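Tero sim station: gripper comparison, block pick fails after swap to Wurnenine jaws

Status: Resolved, one item carried over
Opened by: Fatos Vasić
Opened: March 2025
Component: bimanual tabletop scene, overhead camera, gripper models
Severity: Medium (blocks the comparison, does not block other work)

Summary

We are comparing two gripper models on the simulated two-arm station. Gripper A is the Osthorpe parallel jaw that has been in the scene since December. Gripper B is the Wurnenine parallel jaw. Arms, controller and camera stay the same for both. With Osthorpe loaded, the block pick works. With Wurnenine loaded, the right arm goes to the wrong place and closes on nothing, or touches the block with one finger and pushes it.

Expected: right arm moves over the block, descends, closes, lifts.
Observed: right arm stops short of the block in the direction of the table center, descends, closes, lifts with nothing in the jaws.

Steps to reproduce

Load the tabletop scene with the Wurnenine gripper on both arms.
Reset to the home pose.
Spawn the block on the right side of the table.
Run the pick routine with the overhead detector on.
Watch the right arm target in the log before it starts the descent.

First checks

Swapped back to Osthorpe without restarting. Pick works. Swapped to Wurnenine again. Pick fails. So the fault follows the gripper package and comes back every time.

Ran the pick with the block position taken straight from the simulator state, detector off. The Wurnenine arm now arrives much closer to the block but still sits slightly to one side. One finger lands on the top face of the block. That told me there were two faults and I had been looking at them as one. I split the log at this point into Fault 1 (detector) and Fault 2 (tool offset).

Fault 1: detector picks the wrong region

The detector is the old one from the Ionescu branch. It subtracts a stored background of the empty table, thresholds the difference, and takes the largest connected region inside the work area as the block. It has no color model and no depth. It was written for a flat-lit scene. The Wurnenine package ships with its own scene settings, and loading it turned on shadow rendering and the overhead key light. I did not notice because I was watching the arm and not the camera view.

Pulled the overhead view to check.
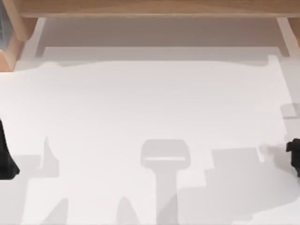 Overhead view, simulated station, shadows on.

The block is the small light gray one near the right side, above the right arm's shadow. There is very little contrast between it and the tabletop. The arm shadows are much bigger and darker than the block, and the right one takes up a lot of the lower right. With a background stored before shadows were turned on, every one of those shadow regions counts as a difference, and the block is never going to be the largest.

Confirmed by saving the threshold mask. The region the detector returned was the right arm shadow. Its centroid is below the block and toward the middle of the table, and that matches where the arm was going.

Tried in this order:

Raised the threshold. The block dropped out of the mask before the shadows did. Reverted.

Re-stored the background with shadows on and arms at home. Works for a pick that starts from home, because the shadows are in the background too. Fails as soon as the detector runs again mid-move, since the shadows have moved by then. The pick routine does a second detection before descent, so this is no good to us as a fix. Reverted.

Added a size limit to reject any region much larger than the block. Better, but small pieces of shadow between the links still passed in some poses. Kept the size limit, not enough by itself.

Turned shadows off in the scene settings and restored the original background. Detector returns the block every time, in all start poses. This is the setting Osthorpe was tested under, so it is also the fair setting for the comparison.

Set shadows off as an explicit line in the station config so that a gripper package can't override it. Checked by loading each package in turn and reading the setting back. Both load with shadows off now.

Fault 2: tool offset

With the detector out of the way I went back to the sideways error. It was constant in the gripper's own frame. Rotating the wrist half a turn moved the error to the other side of the block, so this was an offset in the tool frame and nothing to do with the arm base or camera calibration.

Opened both gripper files side by side. In the Osthorpe file the tool center point sits midway between the fingertips. In the Wurnenine file it sits at the tip of the first finger. The controller treats both as the grasp center, so with Wurnenine it lined up one finger with the middle of the block.

I asked myself whether to change the gripper file or the controller. Changed the gripper file. The controller is shared with the other stations and the convention there is grasp center. Put a comment next to the value saying what was changed.

One more thing in the same file. Joint limits for the two fingers were not the same. One finger could travel farther than the other, so the jaws closed off center even after the tool point was moved. Set both to the same limit. The jaws now meet in the middle when closed on air.

Retest

Ran the pick with the Wurnenine gripper, shadows off, tool point corrected, finger limits matched.

Test group 1: block at the usual spot on the right, 4 runs. All picked and lifted.

Test group 2: block moved closer to the center of the table, 3 runs. First 2 picked and lifted. On the last one the block was picked and then turned in the jaws during the lift. It did not drop.

Test group 3: left arm, block on the left, 2 runs. Both picked and lifted. Only did this to check that the file change applied to both arms.

Repeated groups 1 and 2 with Osthorpe. All picked and lifted, no turning in the jaws.

Notes for the comparison itself

These are from the retest and are not final.

Wurnenine closes faster with the same controller gains. It overshoots a little at contact and the block shifts before it settles. Osthorpe is slower and does not do this.

Wurnenine has a narrower body, so there is more room near the back of the table before the wrist gets close to the beam. With Osthorpe I have to tilt the wrist back there.

The block turning in the jaws looks like a contact setting. The Wurnenine finger pads have lower friction in the file than the Osthorpe ones. I don't know if the value was measured or left at a default. Have not changed it. If I raise it to match Osthorpe then part of what we are comparing is gone.

All runs of the Wurnenine gripper from before this ticket should be thrown out. Moved them to a separate folder and marked them invalid. The Osthorpe runs are fine to keep, they were done with shadows off and the right tool point.

Changes made

Station config: shadows off, locked against override by gripper packages.
Detector: upper size limit on regions.
Wurnenine gripper file: tool center point moved to midway between fingertips.
Wurnenine gripper file: finger joint limits made equal.

Not changed

Controller gains.
Camera position and calibration.
Finger pad friction on either gripper.

Carried over

The detector still can't work with shadows on. Anyone who wants shadows for training images will run into this again. The likely fix is to stop using background subtraction and read the block mask from the segmentation output, which the simulator already produces. Opened as a separate item under the Ionescu branch.

Need to find out where the Wurnenine friction value came from. Sent a question to the package maintainer, no reply yet.

Resolution

Pick failure was caused by shadow rendering being turned on by the gripper package, plus a wrong tool center point in the same package. Both corrected. Comparison can restart from the current config. Closing this ticket, the friction question stays open under the comparison task.

F. Vasić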